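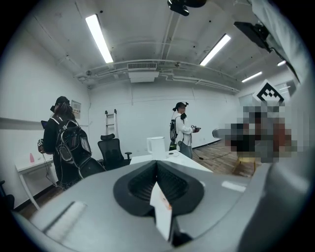

Wanted: freelance reporter, local party politics

July 12, 2020

The Pallavia Ledger is looking for one reporter to cover the town's political parties from now until the council election in September, with a chance of staying on afterward. We say "a chance" because we have seen too many ads promise a permanent desk that never showed up. The money for this job runs out at the end of September. If readers keep paying, we will keep paying you.

What the job is

Most of what gets written about politics in Pallavia is rewritten press releases. The Escobar ward selection is a fair case. Both parties told us their nominating meetings were "energetic and united." One of them had 141 ballots cast by a membership list that its own secretary, Duarte Coelho, could not produce when we asked for it. We would like somebody to keep asking.

You will file two pieces a week. One will usually be a meeting report. The other should come from documents: spending returns, bylaws, minutes, complaints. The last round of local spending returns ran to 363 pages and we doubt that anyone at either party read them through. You would be expected to.

Who should apply

You don't need a journalism degree. You do need to have published something that a person in office did not enjoy, and to have been right about it. Send it even if it is old.

Current party members should not apply. Former members may, but tell us when you left and why. We will check. Please don't tell us you are passionate about democracy. Every candidate in the Flastivgate ward says that too, and it has not improved the minutes.

Living in town helps. A car helps more, as the bus to Malska stops running before most branch meetings let out.

Pay

$3,858 for the full run through September, paid in three parts, plus mileage. It is not a lot. We don't offer benefits and won't pretend that "exposure" is one. You keep the right to resell your work after 5 days.

Who you will work with

Renato Maldonado edits the politics pages and will cut your first paragraph. Vichien Mahawong handles records requests and can show you which clerks answer email. Complaints from the parties go to Renato. You should forward them and get on with the next story.

How to apply

Send two published pieces and one page on a claim by a local politician that you don't believe, with how you would go about testing it. No cover letter. Leave it at the front desk marked for Renato Maldonado, or mail it to the Ledger office. We will reply to everybody who follows these instructions, including the people we turn down.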